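车间小窍门:叠毛巾、收抹布,和夹爪一起干活的这几个月

我们Wada布草间从三月开始用手持夹爪教机器叠东西。说是"教",做起来就是人握着夹爪,像用两根手指那样去捏、去提、去对折,一遍一遍地做,动作记下来,以后给自动叠巾台用。我在这里干毛巾和清洁用品整理,以前觉得自动化是楼上工程师的事,现在自己天天拿在手里,越用越上瘾,攒了一肚子小办法,写出来给Zimuvside那边刚要开工的同事看看,也给在家里叠毛巾叠得心烦的朋友看看,里面好多招数不用机器也能用!

一、先把毛巾"醒一醒"

从筐里拿出来的毛巾,边是卷的,毛圈倒向一边,夹爪最怕这个。人的手指会自己找边,夹爪捏到卷边就会带起两层甚至三层。我的做法是提住两个角,朝下抖两下,再平铺到桌上,用手背从中间往外推一遍。手背比手掌好用,手掌出汗会粘毛圈。推完稍微有点皱没关系,近身的那条边顺了就行。

旧毛巾和新毛巾要分开叠。新的厚、滑、爱弹回来,旧的软、塌、边上起毛。Tetsuya Okabe刚来时把两种混着做,一上午都在调手劲,后来按新旧分成两筐,手上就稳了。家里也一样,洗脸巾跟擦地的旧巾一起叠,叠出来总是一高一低。

二、捏边,不捏角

这是我最想说的一条。很多人第一反应是去捏角,因为平时我们就是拎着角叠的。可是夹爪的指尖窄,角上又有缝线,硬硬一坨,捏住了也容易滑。从角往里挪一指宽,捏那条平边,稳多了。下去的时候指尖先轻轻压一下桌面,再合拢,毛圈会自己鼓进两指中间。合拢要慢,提起来可以快一点。

毛圈布还有个脾气:顺着毛圈捏和逆着毛圈捏,手感完全两样。顺着捏容易溜,逆着捏抓得牢。判断方向很简单,用指甲盖轻轻刮一下,颜色发暗的那个方向就是逆的。Setsuko Fujimoto做了多年布草,她摸一下就知道,我还得刮。

三、桌布别嫌它花

我们的练习台不是光板桌面,铺了布。布面有点摩擦,毛巾不会跟着夹爪满桌跑。格子布特别好用,格子线就是现成的尺,对折的时候让毛巾边跟着格线走,折出来就是正的。在家叠也推荐,餐桌铺块格子布,叠完一摞整整齐齐,看着真舒服。

铺的时候四边往下拉紧,桌沿用夹子夹住,不然叠到后半天桌布自己先皱了。夹子夹在身体不常靠的那一侧,我围裙被勾过一次。
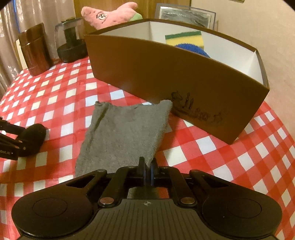
格子桌布上捏住灰毛巾的近端,盒子里放着海绵。

四、盒子放在毛巾前头

练习不光是叠,还有收纳,就是把海绵、抹布这些小件归到盒子里。盒子要敞口、够大,摆在毛巾的远端外侧,这样叠完往前一送就能放进去,胳膊不用绕弯。盒子内壁最好是浅色的,东西落在哪儿一眼就看清楚。

海绵放进去之前先捏干。湿海绵重心会变,一捏就扁,松开又慢慢鼓起来,夹爪放手的时机就不好把握。毛茸茸的抹布正相反,最好蓬着放,别压实,下次取的时候指尖才有地方下去。我们收工前会把盒子里的东西翻一翻,让软的在前、硬的靠后,第二天早上一伸手就能干活。

盒子旁边摆不摆别的东西,组里讨论过。Arash Kordestani主张桌面清得干干净净,我们几个觉得真正的家里和客房里哪有这么干净的桌子,罐子、玩具、相框,什么都有。后来就留着了,隔几天换一换位置。夹爪绕着这些东西走,动作反而学得细。

五、手腕的保养

夹爪拿久了,累的是手腕和大拇指根。头一个星期我回家连瓶盖都懒得拧。几条经验:

台面高度调到手肘往下一拳,肩膀就不会耸起来。
做满25条毛巾就放下夹爪,甩甩手,喝口水。
两手轮着当主手,左手笨一点也让它做,一个月后差别就小了。
握把不用攥紧,托住它的重量,手指只管开合。
袖口扎好,长头发也扎好,指尖那一块什么都爱夹。

六、指尖和软垫怎么清

毛巾掉毛,掉下来的绒全聚在指尖上,一层绒就够让它打滑。我用的是一把旧牙刷,干刷,顺着一个方向,刷完拿微潮的布抹一遍,晾干再用。带绒面的垫子别用水,拿粘毛滚筒轻轻滚一遍就好,滚太狠会把绒面带起来。

连杆转轴那里容易卷进线头,看到了用镊子夹出来,别用嘴吹,越吹越往里。我在工位抽屉里放着牙刷、镊子和滚筒,装在一个旧饼干盒里,谁借谁还。镜头也要擦,用眼镜布,别用毛巾,毛巾正好是掉毛的那个!

七、活儿变了什么

说点窍门以外的。去年听说要上自动化,大家心里都打鼓,我也打。布草间最重的活是一车一车推、一条一条叠,弯腰弯到下班。现在Nosarville那边的叠巾台已经接走了一部分浴巾,最厚最沉的那种。最忙的一天,两边加起来要过526条,机器台叠了404条,剩下的都是人手做的小件、带绣字的,还有边破了要挑出来的。

我的腰轻松多了,这是真的。可是脑子比以前累,以前叠毛巾可以想晚饭吃什么,现在每一下都得想着:刚才那一捏干不干净,有没有多余的动作。做坏了要自己喊停,重新铺好再来。Tomoyo Kuroda把做坏的几次也留了记录,写上是卷边还是打滑,我们每个星期照着这张单子改铺法,前面第一条和第二条的窍门大半是从那张单子里来的。

还有一件事我没想到会这么喜欢。以前新人来了,老师傅教叠法,就一句"看我手"。现在要把手上的感觉说给别人听,压多深、停多久、从哪儿起,说着说着自己也明白了。Fujimoto师傅的三折法我们拆开来讲了一下午,她自己都笑,说叠了这么多年才知道自己是先动左手的。

也有不满意的地方。换班时间排得太碎,夹爪的充电位不够,常常一个人做着另一个人等着。排班该由做的人一起商量,这一点我们提了,新的排班表下个月试。叠巾台旁边也应该有人能随时按停,不能一个人看两台,这条已经改过来了。

八、几个零碎的

毛巾叠好先别急着摞高,用手掌压一下中间,放气,再摞,不会歪。
折口一律朝里,取的时候只带出来一条。
灰色毛巾放在红白格子布上边缘清楚,白毛巾就换深色桌布。
窗边的台子下午光线斜,拉一层薄纱帘,影子就淡了。
有盖的罐子盖好再开工,胳膊肘碰倒过的都懂。
边上起毛的旧毛巾别扔,剪成四块,正好拿来擦练习台。

Zimuvside的同事开工以后碰到滑、卷、捏不起来的,写在纸条上贴到布草间门口的板子上,我每星期天晚班会去看,能试的当晚就试。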